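What an Open Day Should Show

I have been to many robot demonstrations, and most of them follow the same plan. There is a stage, there is music, and a machine does one thing very well for three minutes. Then people clap and go to the coffee. I come home from such events knowing less than I knew before, and I suspect many other visitors do too.

The open day at Ruvport in March was of another kind, and I would like to argue for it. It took place on a Saturday, in the building which the Flanholm technical school shares with several small companies. The doors opened in the morning and I counted on staying one hour. I stayed until they began to turn off the lights.

The hosts called their corner Clollik, after the name of their project. The project is concerned with the packing of small personal items, such as the things a hotel guest or a patient may need for a few nights. It was not a large stand. The work was done on a wooden table with a black cloth behind it and big colored letters fixed to the cloth. A person held the gripper by hand and did the task, and the movements were recorded so that a robot arm could later learn from them. Visitors were allowed to come close and, after a short instruction, to try it.
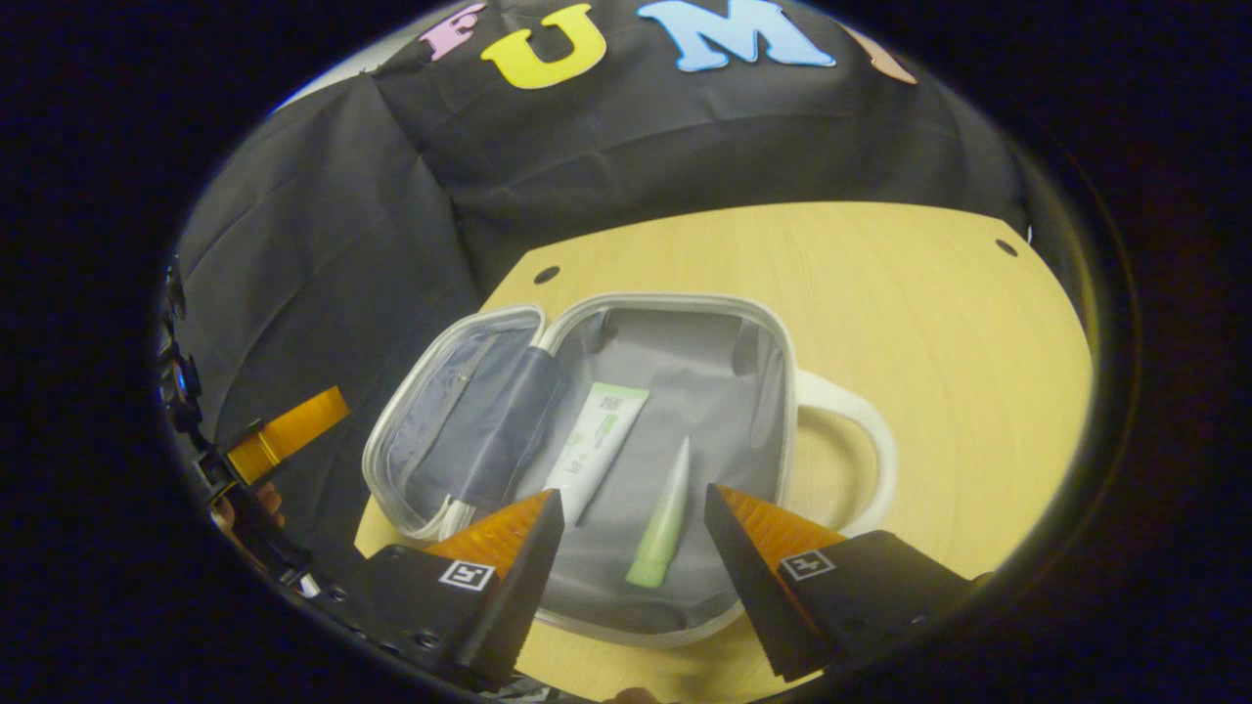

At the table: two tubes in the open gray bag, with the green one between the fingers of the gripper.

I must say that my first feeling was disappointment. I had traveled 11 stops by train to see automation, and I was looking at a human hand. A man next to me said the same thing much louder. But I remained there, and little by little I changed my opinion, for a reason that I did not expect. It was my own turn with the gripper that changed it.

With my fingers, I take a tube out of a bag without thinking. With two stiff fingers on the end of a tool, I had to think about everything. From which side do I come? How wide do I open? If I push a little, will the tube turn or will it slide under the lining? I needed 9 tries before I made one that the hosts wished to keep. In those few minutes I understood more about the difficulty of robots than in all the films I have watched on the subject.

For this reason I believe that an open day should show the preparation as well as the result. When the public sees only the finished performance, it gets a wrong idea in both directions. Some people conclude that the machines can already do everything, and they become afraid for their jobs. Others notice one mistake and conclude that it is all a toy. A person who has held the gripper cannot easily fall into either of these opinions.

There was a sheet of paper on the wall with the number of recordings made since the morning. When I arrived after lunch it said 479. I asked how many would be required, and the answer was that it depends on how different the objects are from each other. A stiff object is one matter. A soft one, or a thin one, which bends when you press it, is another matter altogether, and it needs much more patience from the person who is teaching.

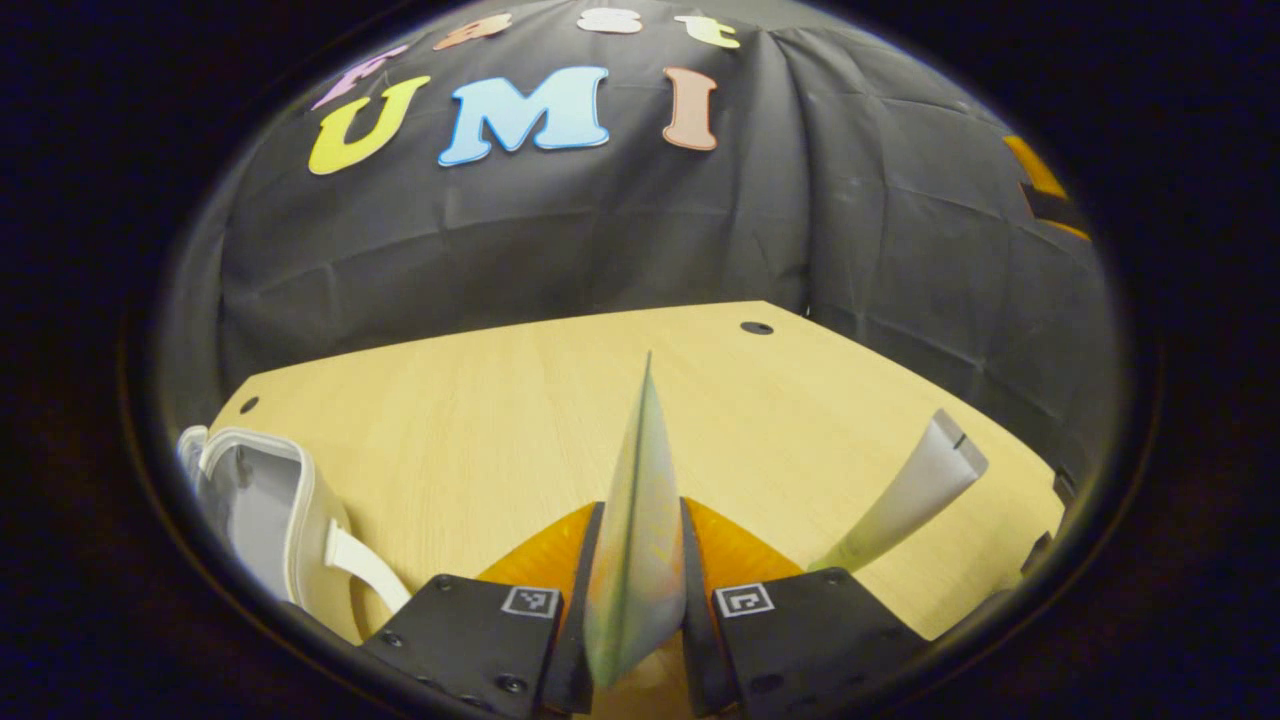 I liked this answer, although it gave me no number. It was given calmly, to a stranger, by someone who could have said something more impressive. At the larger fair in Vanhove, which I visited last year, I put a similar question at 8 stands, and at every one I received a brochure.

There are fair objections to what I am defending. This kind of demonstration is slow. Small children lose interest, and so do many adults. Only one person at a time can try, and the line behind becomes long and not always friendly. Also, a visitor who helps to record is doing a small piece of work for the organizers, and I think this should be explained clearly at the entrance, with a simple paper that says what is kept and for what purpose. At Ruvport it was explained, but only when I asked, and I would like them to improve it.

I would also have been glad to see the other half, meaning an arm that works from the recordings, even if it works badly. The hosts told me that they prefer to wait until it is more reliable. I understand the wish, but I do not agree with it. The people who stood two hours in that room had already shown that they could watch something fail a few times and still be interested, and I hope that next spring they will be given the chance.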